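Notebook, turnout data group – November, page 2 of the Rallville work

Started 8:40. Plan for today was to finish matching the Rallville address file to the poll book list and look at why people who moved inside the town vote less than people who stayed at one address.

File came from Plerari in the night. 3,238 records. I ran the duplicate check first this time, as we agreed after the last batch. Most duplicates are the same person with the middle name written in full one time and as an initial the other time. I keep the older record and copy the newer address into the second column. Please do not change this order, the Grewal script reads the columns by position and not by name.

After cleaning, 323 records have a change of address in the last year before the election. This is the group we want.
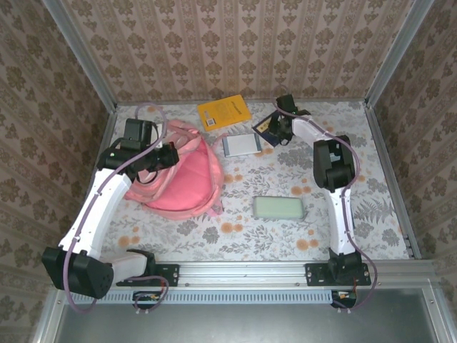

Of the 323, 117 have a new polling place also. The others moved but stayed in the same precinct. I did not expect the precinct group to be so small, and I want to check the boundary map again before I believe it. The map we have is from before the river streets were moved to the other precinct, so some of the 117 may be wrong in both directions.

11:15. Checked the map. The river streets are correct in the new version, but the apartment numbers on the long road are not read well. When the address has a letter in it (14B, 14C) the script takes the letter as the start of the street name. Fixed by hand for now. Somebody with more patience should write a proper rule. 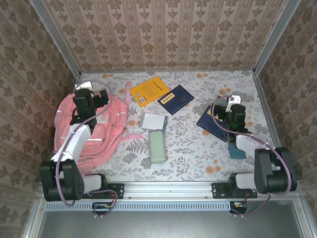
Question for myself: do we treat students as movers? They register at the parents' house, they live nine months in another place, and on paper they never moved. In the Priltska survey we asked "where did you sleep last night", and the answers did not agree with the registration at all. A pink backpack like the one lying on the flowered cloth makes me think of them, the person who has their things in a bag and not in a house. I would put them in a separate category and not force them into movers or stayers. To discuss.

Also the wording in the second question of the Priltska form is not good. "Have you changed your residence" – several people answered no and then wrote a new address two lines lower. "Have you moved" is simpler. I changed it in the draft and kept the old one in the folder.

14:30. Tested the paper form on the bench with the new wording. It fits on one side if the margins are smaller. The code box at the bottom right is still too close to the fold. 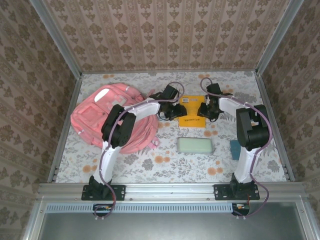

For the mail test we have two versions of the reminder card, one with the polling place address and one with only the date. My feeling is that the address matters more for the 117 than for the rest, but the group is small and I do not want to promise anything from it. The card background must stay plain. With a print as busy as the brown damask on that beige wallpaper, the small address line would be lost, and older voters already told us that the first card was hard to read. Black text on white, and the address in larger letters than the date.

Left to do:
Ask Plerari for the date of the last boundary update.
Rule for apartment letters.
Decide about students before the coding starts.
Send both cards to Grewal for a print price.

Stopped 17:20. Cleaned file is saved next to the raw one, with the hand corrections listed in a separate text file.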